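Week 5: Collecting demonstrations by hand

Last week we drove the Terkon arm from a remote station. The operator watched a screen, moved a leader arm, and the follower copied it. The recordings were clean but slow, and every one had to be made in the lab.

This week we use hand-held grippers. The person holds the gripper and does the task directly. The camera on the tool records what the robot's own wrist camera would later see, and the motion of the tool is worked out from the video afterward.

Points to remember when recording:

Start each demonstration with the fingers open.
Move at a steady pace. Fast turns blur the video and the tracking is lost.
Keep your free hand away from the fingers unless the task needs it.
If you drop an item, finish the attempt and mark it in the log. Do not delete it.

The Bromus set used in the exercise has 1164 demonstrations of household tasks, 50 of them held back for testing. Handling clothes is the hardest group, as cloth changes shape every time it is picked up.

Reading for Friday: Li, chapter 5, up to page 26. Bring your log sheets.
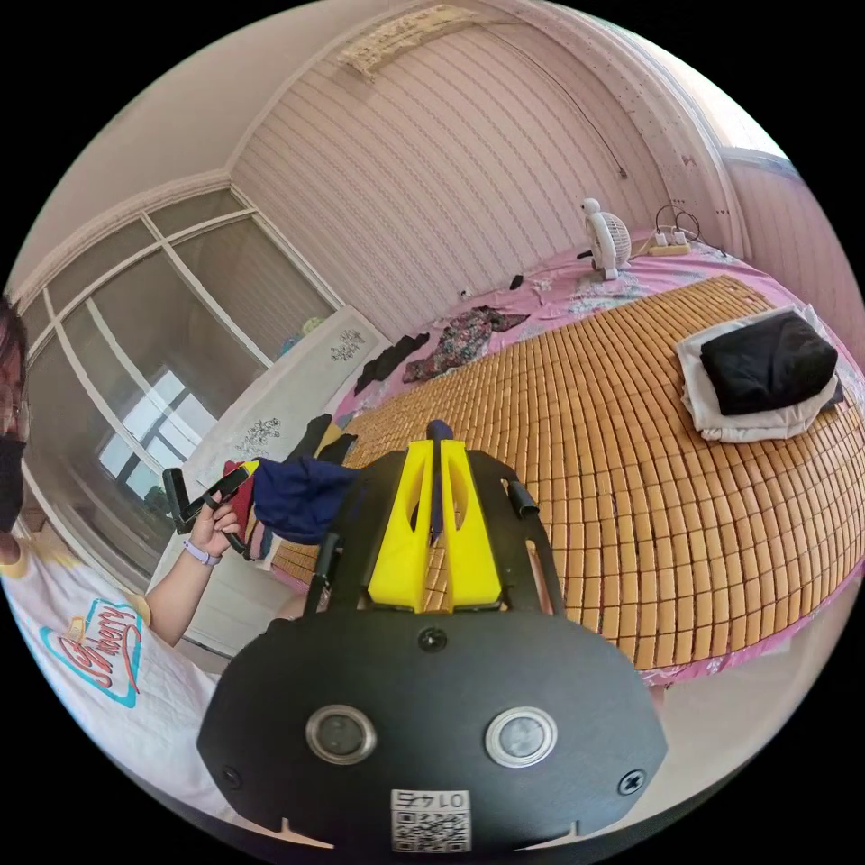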